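Chapter 7
Stands, Supports and the Work Surface

In this chapter you will learn to
identify the main parts of a desktop device stand
explain how base, arm and plate work together to keep a device upright
compare fixed, hinged and telescoping supports
prepare and check a work surface before using it for a stability test

Key terms: backplate, ledge, hinge, clamp, telescoping arm, base, centre of gravity, tipping point, friction

7.1 Holding things up

Most of the objects you studied in Chapter 6 were containers. They hold things in. The objects in this chapter hold things up, and they have a different set of problems to solve. A container can be a poor design and still do its job most of the time. A stand that is poorly designed falls over.

The phone stand is a good place to start. It is small, it is cheap, and nearly everybody in your class will have used one. It also contains, in a simple form, the parts found in much larger supports such as music stands, monitor arms and drafting lamps. If you can describe how a phone stand works, you can describe how those work too.

A stand has to do four things. It has to carry the weight of the device. It has to stop the device from sliding off. It has to hold the device at an angle that suits the person using it. Finally, it has to stay where it was put when somebody taps the screen. Designers solve these in different ways, and a group of stands set out side by side shows how much the solutions vary.
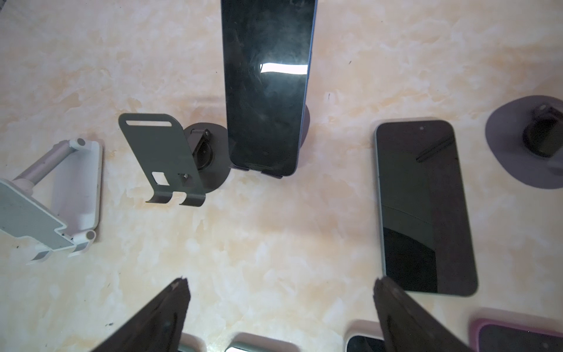
The part that touches the back of the device is called the backplate or support plate. It is usually tilted. A plate that stood perfectly vertical would let the phone tip forward, and one that lay nearly flat would make the screen hard to read from a chair. Backplates may be solid, or they may have slots and cutouts. An opening in a plate can save material, reduce weight or leave room for a charging cable.

At the bottom of the plate is the ledge. On many metal stands the ledge is made of two bent feet, curved forward so the lower edge of the phone sits in them. The gap between the feet leaves the charging port clear. Other stands use a single continuous lip. A lip supports the device along more of its length but can get in the way of a plug.

Some supports have no ledge at all and grip the device with a clamp. Clamps are useful where the device will be turned sideways or tilted past vertical. They take longer to load and unload, and a clamp that is set too tight can press on the side buttons.

7.2 Joints and arms

A fixed stand has no moving parts. It holds a device at one angle, and the user moves the stand or the chair to suit. Fixed stands are strong and there is little in them to wear out.

A hinged stand has one or more joints. The hinge must be loose enough to adjust by hand and stiff enough to stay put under load. This stiffness comes from friction between the parts of the joint, and it is often set by small screws. When a hinge begins to sag, tightening the screws will usually fix it.

A telescoping arm is made of sections that slide one inside another. It changes the height or reach of the support without changing its angle. Arms of this kind are common on folding tablet stands, where they may be combined with a hinge at each end. A longer arm gives more choice of position, but it also moves the weight of the device farther from the base.

That brings us to the base. A stand tips when its centre of gravity, taken together with the device, moves outside the edge of the base. Round bases are popular because the distance from the middle to the edge is the same in every direction. A heavy base lowers the centre of gravity. A wide base moves the tipping point farther out. Most desktop stands use some of each.

Worked problem

The Norkent folding stand has a mass of 380 g. The Flendis stand has a mass of 471 g. Both have round bases of the same diameter, and in both designs most of the mass is in the base. Each is loaded with the same phone at the same height and angle. Which would you expect to be harder to tip?

Both stands have the same tipping edge, so the difference lies in the mass. The Flendis has 91 g more, most of it low down. The combined centre of gravity is therefore lower and closer to the middle of the base. We would expect the Flendis to be harder to tip.

7.3 The surface underneath

A stand is only as steady as the surface it stands on. In the activities for this chapter you will work on an ordinary tabletop, and you should look it over with some care before you begin. Grit under a base can make it rock. A film of dust or cleaning spray lowers friction, and a stand may slide where it would otherwise have tipped.

Patterned tops need a closer look than plain ones. Crumbs and small specks are hard to pick out against veins and swirls of colour, particularly on a marbled finish.

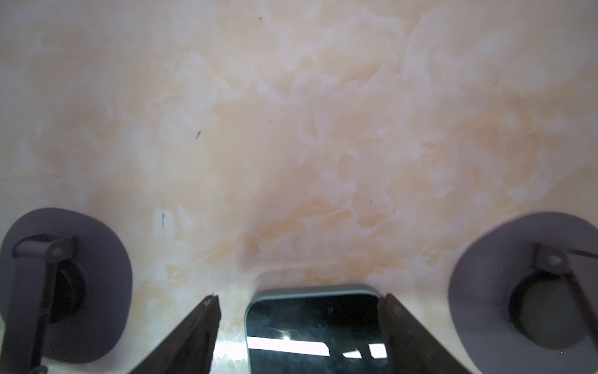

Run a clean, dry hand over the area you plan to use. Marks that can be felt should be wiped away or scraped off gently with a plastic card. Marks that cannot be felt are probably stains or part of the finish, and they will not affect your results.

Next, check that the table is level. Set a spirit level along the length of the table and then across it. If the bubble is off centre, put folded card under the low leg and check again.

Activity 7A: Comparing two supports

You will need
2 stands of different design
one phone or a wooden block of similar size and mass
a spring scale
a ruler
masking tape
a dry cloth

Clear and wipe the work surface. Mark the position of the first base with masking tape, leaving at least 20 cm between the base and the edge of the table. Load the stand. Hook the spring scale to the top of the backplate and pull slowly backward, keeping the scale horizontal. Record the reading when the front of the base begins to lift. If the stand slides before it tips, record that reading and write "slid" beside it. Repeat three times, then test the second stand in the same position.

Keep one hand behind the device at all times. Use the block if you do not have permission to test with a phone.

Before moving on to Section 7.4, sketch both stands from the side and label the backplate, ledge or clamp, any joints, and the base. Mark with a cross where you think the centre of gravity lies when the stand is loaded. You will return to this sketch when you calculate tipping points.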